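FOR IMMEDIATE RELEASE – January

Prelovby opens bedroom reset service to renters in Gevmont

GEVMONT – Prelovby, the secondhand furniture and home tidying company, is taking bookings from this week for its bedroom reset. One room, one visit, two people. No new furniture unless you ask for it.

The service grew out of the furniture side. Customers kept buying a second nightstand when the first was only full. Chargers, water bottles, receipts, a spare pillow with nowhere to go. So the team started clearing the old one first and asking again after.

"Most bedrooms we walk into are fine," said Pauline Bellamy, who runs home visits for Prelovby. "Good bed, good walls, decent light. Then there's one shelf next to the bed doing the work of a whole closet. We start there. Always the shelf."

A reset visit covers:

Bedside surfaces – cleared, wiped, and put back with only what gets used at night
Cords and power strips – untangled, and moved off the shelf where there is a safe place to put them
Bed – stripped, mattress turned if the type allows, sheet refitted so it stays put at the corners
Stools and small chairs – kept, moved or taken away for resale, customer decides
Floor – swept on all sides, including the strip behind the headboard if we can get to it

Visits are Wednesday through Saturday, first slot 9 a.m. Customers should be home for the first part to say what stays. After that go get a coffee if you like.

Prelovby tried the service in 13 homes before opening it up, mostly one-bedroom rentals with floating shelves and no drawers. Rattana Ratanaporn, who handles resale, said the trial changed what the company carries. "We had way too many big dressers. People wanted a narrow stool, a basket, a hook. We're stocking alot more of that now."

Items taken away are checked, cleaned and listed in the Prelovby store on Lekota Street. Customers get store credit once a piece sells. Mattresses and pillows are not accepted for resale, please don't leave them out for us.

Bookings can be made at the store counter or by phone. Renters who book together in the same building get 5 percent off, and that goes for roomates too.

Bedside shelf, stool and bed, all in reach of each other:
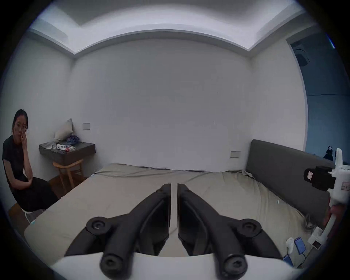
Media contact

Najwa Tarawneh, Prelovby press desk. Interviews with Pauline Bellamy by arrangement, mornings are best.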